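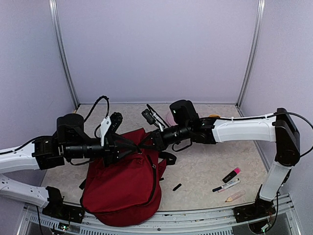 Forums > Automation > Manipulation > Are two-arm cells ready for household chores?

tolerance_stack
Splitting this off from the gripper thread. The claim there was that household chores are "basically solved" for two arms on a bench. I'd like to narrow that to one chore: opening a backpack, putting pens and markers in, closing it. Soft bag, ordinary zipper, parallel fingers, no fixture holding the bag. My position is that the arms are fine and the success rate isn't.

Kwame Aidoo
Agree on the narrowing. We ran this at Nasution over the winter. 858 attempts across 4 bags. Full cycle (open, load, close) completed without a person touching anything in 50 of them. Opening alone was much better. Closing was where it died.

The failure was nearly always tension. To close a zipper you need one hand anchoring the fabric at the end of the track and the other pulling in line with the teeth. If the anchor hand grips lining instead of seam, the track bunches and the slider stops. The controller then reads the stall as "still moving, slowly" and pulls harder.

benchrat
50 out of 858 says more about your setup than about the state of the art. Were you running any force sensing at the wrist, or only motor current?

Kwame Aidoo
Motor current only. The budget didn't stretch to wrist sensors on both sides.

benchrat
Then you measured a blind arm. Current through a geared joint is a poor proxy for a few newtons at the fingertip. Friction in the gearbox swamps it. Put a proper sensor on the pulling hand and rerun before telling people zippers are hard.

tolerance_stack
Zippers are hard with force sensing too. The Cleltov cell at my last job had it on both wrists and still lost the pull tab whenever it lay flat against the track. Tapered fingertips help you get under the tab. Then they give you almost no contact area once you have it, and the tab rotates out.

oiled_ways
Shop-floor person here. We have a Grovance cell that loads small parts into fabric pouches, drawstring, no zipper. Runs all shift. What made it work was a tray that holds the pouch mouth open. Took 3 weeks to get the tray right and an afternoon to teach the motion.

I don't see why anyone is trying to do this with the bag lying loose on a table.

Kwame Aidoo
Because in a house the bag is lying loose on a table. Or on the floor, upside down, with a strap under it. If you get to add a tray it's a shop-floor job and I agree that part works.

oiled_ways
Fair. I'd still sell the tray.

nodal_point
Two things missing from this thread.

1. Cameras. With a camera on each wrist you get a good view of the fingertips until both hands converge on the same spot, and then each one can have the other gripper in its view. Zipper ends are exactly where both hands need to be. A fixed camera off to the side helps some.

2. Pens. People treat the loading step as the easy one. A round barrel on a smooth tabletop rolls when the first finger touches it. Come straight down with both fingers closing evenly or don't bother.

benchrat
Second point is correct. First one I'd argue with. Once the hands are at the zipper you shouldn't be relying on vision. See it, grab it, then go by feel.

nodal_point
Works if you grabbed the right thing. By feel, a bit of seam and the pull tab aren't as different as you'd like.

tolerance_stack
Which is Kwame's lining problem again.

Has anyone tried the Rendelley fingertip pads? Ribbed rubber, slip over the existing fingers. I'm wondering if they fix the rotation without making the tip too thick to get under the tab.

Kwame Aidoo
Tried them on one side. Rotation improved. Getting under a flat tab got worse. We ended up with the pad on the anchor hand and a bare finger on the pulling hand, and I'd start there.

benchrat
Did the stall go away with the pad on the anchor hand?

Kwame Aidoo
Less often. I don't have a separate count for it. If we get bench time in January I'll log the anchor grips by location, seam or lining, and post the table in this thread.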